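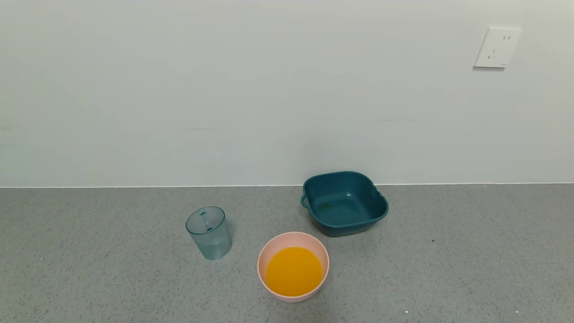 Gray speckled countertop and wall outlet.

Jarton Signature Folio, Grokengate Edition

Posted 7 February 2022 by Damián Orozco

We use cookies to improve your visit. By continuing to browse this site you accept our cookie policy.

The Signature Folio is a bound album for autographs, photo op prints and event passes. The Grokengate Edition is produced under license for followers of the television series and carries the title lettering from the third season on its front cover. It holds 23 clear sleeves, each sized for a standard 8 x 10 print.

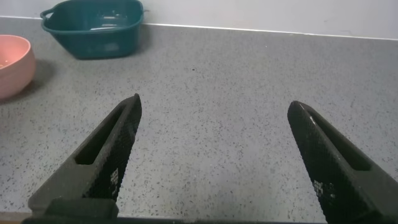

Sleeves open at the top and are free of PVC. Prints signed in paint marker should be left to dry fully before they are inserted. Jarton does not accept returns of folios in which ink has transferred to a sleeve. Two smaller pockets inside the back cover accept wristbands, lanyard cards and ticket stubs.

The folio is offered in black or dark green. Both colors are supplied with a matching slipcase and a blank index page.
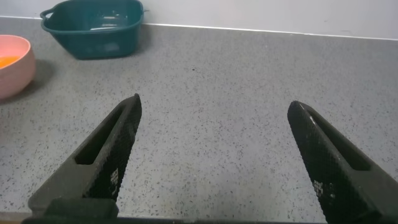
Customers attending the Nava fan weekend in June may reserve a folio in advance and collect it at the Jarton table. Itzel Zepeda, who plays Captain Inden in the series, is scheduled to sign on both days. Purchase of a folio does not include an autograph, a photo op or admission to the event, and those items must be booked separately with the organizer. Guest appearances are subject to change, and folio reservations are not refunded when a guest withdraws.

Orders are limited to 3 folios per household. Unreserved stock ships within 10 business days.

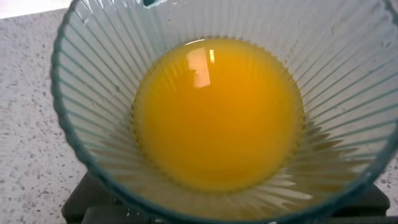 Replacement sleeves are sold in packs and fit all earlier editions of the Signature Folio except the pocket size. Please state the edition name printed on the spine when ordering. Requests for group orders from registered fan clubs should be sent in writing to the Jarton sales office, together with the club's name and a delivery address.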